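### 3.2 Die Ablage auf der Arbeitsfläche

Während die Schränke und Schubladen in den untersuchten Haushalten meistens eine klare Zuordnung besitzen, ist dies bei den offenen Ablagen seltener der Fall. Unter einer offenen Ablage verstehen wir ein Behältnis ohne Deckel, das auf einer Fläche steht und dessen Inhalt man ohne Öffnen sehen und greifen kann. Im Korpus der Wadora-Erhebung, das 109 Haushalte umfasst, wurden 1.253 Gegenstände in solchen Ablagen kodiert. Die Kodierung folgte dem Schema von Bergeron, welches für die Vorstudie in Livanley entwickelt und für den vorliegenden Beitrag um drei Kategorien erweitert wurde: Träger (Bretter, Rahmen), Hülle (Ordner, Mappen, Schachteln) und loses Blatt.

Die Erweiterung war notwendig, weil das ursprüngliche Schema nur Papier im engeren Sinne berücksichtigte. In der Praxis stehen aber Papiere und flache Gegenstände aus Holz oder Karton sehr oft nebeneinander. Für die Bewohner scheint die Form wichtiger zu sein als der Inhalt: was flach ist und stehen kann, kommt in den Ständer. Kirsten Bergeron hat diese Beobachtung bereits in ihren Feldnotizen aus Stoltcombe festgehalten und spricht dort von der «Ordnung der Kante». Wir übernehmen diesen Begriff, benutzen ihn jedoch etwas enger, nämlich nur für Gegenstände, die auf einer schmalen Seite stehen oder an einer Trennwand lehnen.

Eine solche Ordnung hat Folgen für das Wiederfinden. Ein Ordner mit beschriftetem Rücken bleibt auch in einer dichten Reihe erkennbar. Ein Stapel von Heften dagegen zeigt nur seine Ränder, und wer darin etwas sucht, muss ihn meistens herausnehmen. In den Gesprächen wurde dieser Unterschied von den Teilnehmenden selten selbst angesprochen -- erst auf Nachfrage berichteten acht Personen, dass sie bestimmte Stapel «seit dem letzten Umzug» nicht mehr durchgesehen haben.

Abbildung 2 zeigt eine Ablage, in welcher alle drei Kategorien nebeneinander vorkommen.

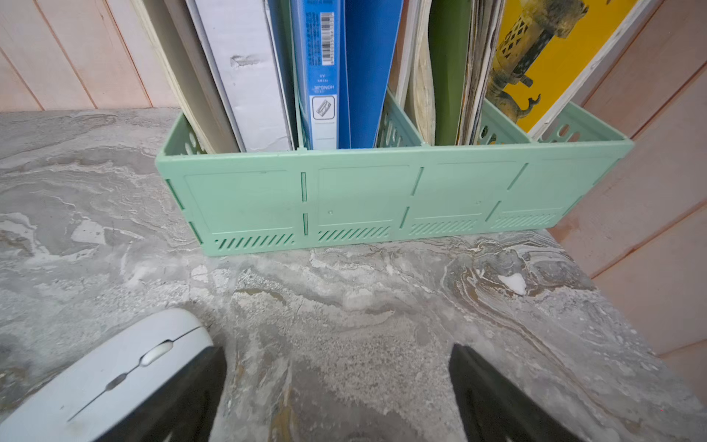 **Abbildung 2.** Mintgrüner Ständer aus Kunststoff mit Ordnern, Brettern und Papieren; rechts ein gelber Druck mit heller Holzleiste.

Für die Auswertung ergibt sich daraus die Schwierigkeit, dass ein Fach nicht immer einer Kategorie entspricht. Wir haben deshalb jeden Gegenstand einzeln kodiert und die Fächer nur als räumliche Angabe notiert. Zusammenhängende Stapel gelten als ein Gegenstand, auch wenn sie aus vielen Heften bestehen. Bei gerahmten Drucken wurde der Rahmen als Träger gewertet und das Blatt nicht zusätzlich erfasst. Die zweite Kodiererin, die mit dem Material aus Livanley nicht vertraut war, kam bei den Hüllen zu fast gleichen Ergebnissen; bei den Trägern gab es mehr Abweichungen, vor allem bei Brettern, deren Verwendung sich aus der Aufnahme nicht bestimmen liess. Diese Fälle wurden unter «Träger, unbestimmt» geführt und gehen in die Auswertung in Abschnitt 4 nicht ein.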